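From: Zostero list member
To: zostero-manip
Date: Nov 19, 2022
Subject: Re: [zostero-manip] wrist view only vs. wrist + fixed view, bar grasps

> We reran the Selura baseline on the bar task with the fixed view
> dropped and got a much larger fall in success than your note
> suggests. Before we go further: did you keep the proprioceptive
> input, and was the crop the same for both arms of the comparison?
> Also, how are you labelling the closing point? If it comes from the
> gripper width signal I would expect it to lag.

Yes to the first, no to the second. Joint positions and gripper width went into both policies. The crop differed: the two-view policy used a centre crop on both streams, the wrist-only policy used the full wrist picture. I should have said so in the note. The reason is that a centre crop on the wrist stream throws away the fingertips in a good share of the approach poses, and with no second view there is nothing left to tell the policy where they are.

The training set is 900 demonstrations on the Trivov bench, all on fixed metal fittings, with 10 held out per fitting for checking the labels by hand. Both policies were trained on the same split with the same schedule. 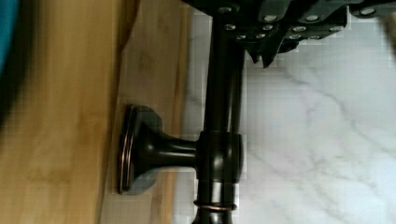 On labelling, your guess about lag is right, and we stopped using the width signal for that reason. The closing point is now set by hand on the wrist stream, at the last step before the fingers start to move together. Dark fittings are the awkward case. With the bronze rod, the fingertips sit just to the right of a nearly black tube and are themselves dark, so the gap between them is hard to judge at our working resolution. The thin coppery highlights on the plate rim and on the ring are easier to find than the edge of the rod itself. Against the veined marble the rod outline is good enough, but the compression leaves blocks near that boundary, and I would not trust an edge-based label there without checking it. We have 2 people label each held-out run and keep the earlier step when they disagree.

I have not tested whether the policy itself uses those highlights. An occlusion test would be the obvious way to find out: mask the mounting plate and leave the rod, then the reverse, and compare the predicted closing step. The Pană branch has the masking code, though it expects the old file layout and will need the loader changed.

Could you send the crop settings from your rerun, and say whether the fall is spread over all the fittings or sits mainly in the dark ones? If it is the latter I would try the full wrist picture first, before touching anything else in the config.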